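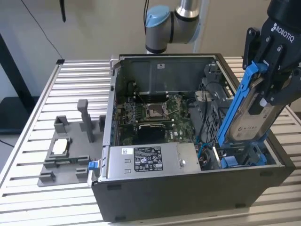 Reviewer's comment on the draft: the drive is the only part in a used desktop that carries somebody's data, so the report should say early on how it is tracked once it leaves the bay, and only then go on to the board and the power supply.

The order of sections was changed after this comment. Drive handling now comes first.

Desktop Teardown and Parts Sorting
Student Project Report, Trestville Technical Program
Revised July 11, 2026

1. Purpose
The project set out a repeatable procedure for taking apart used desktop towers so that the parts can be tested and either reused or sent to scrap. The towers were supplied by Wivside, a local reuse shop, between February and the end of the term. The procedure has seven steps and was written for a person with basic hand tools and no previous experience of the case type.

2. Drive handling
The hard disk sits in a plastic carrier that clips into the drive cage. The data and power connectors are unplugged before the carrier is pulled. Pulling the carrier with a connector still attached puts a side load on the plug, and the plastic key inside it is easily cracked.

The carrier stays on the drive until the drive reaches the wiping station. An early version of the procedure separated the two at the bench. Carriers were then mixed between case models, and some did not fit the bays they were returned to. A tag with the tower number is tied to the carrier, and the same number is entered in the Dolis parts log. A drive without a log entry is not wiped or tested until the entry is made.

Drives smaller than 240 GB are wiped and recycled. Larger drives are wiped, given a surface test, and returned to a case.

3. Case position and access
The tower is laid on its side with the panel off and the interior facing up. In this position the board, the drive cage and the power supply can all be reached without turning the case. 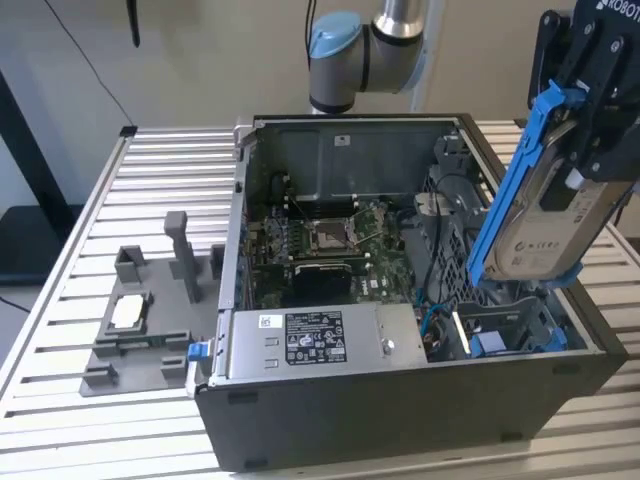
Cables are moved clear of the cage before any part is lifted. They are left plugged in at the board end unless the board itself is coming out, which saves tracing them again at reassembly.

4. Processor and board
The heatsink is removed first, then the retention lever is opened and the processor is lifted straight up. An open socket is exposed to dust and dropped screws. The procedure calls for a Panicker socket cover as soon as the processor is out, but the covers were out of stock for part of the term and clean card was used in their place.

5. Power supply
The rating label is copied into the log before the unit is unscrewed. Power supplies are tested under load and are not opened.

6. Results
Mean time for a full teardown was about 62 minutes, including log entries. The longest single step was removing the board. Damage was recorded on 3 parts: two SATA cables and one carrier clip. The clip broke during reinsertion at an angle, and step 2 now states that the carrier must be squared to the bay before it is pushed in.

7. Open items
The log has no field for carrier type. Screw sizes are not recorded either, and mixed screws were still found in the trays at the end of the term.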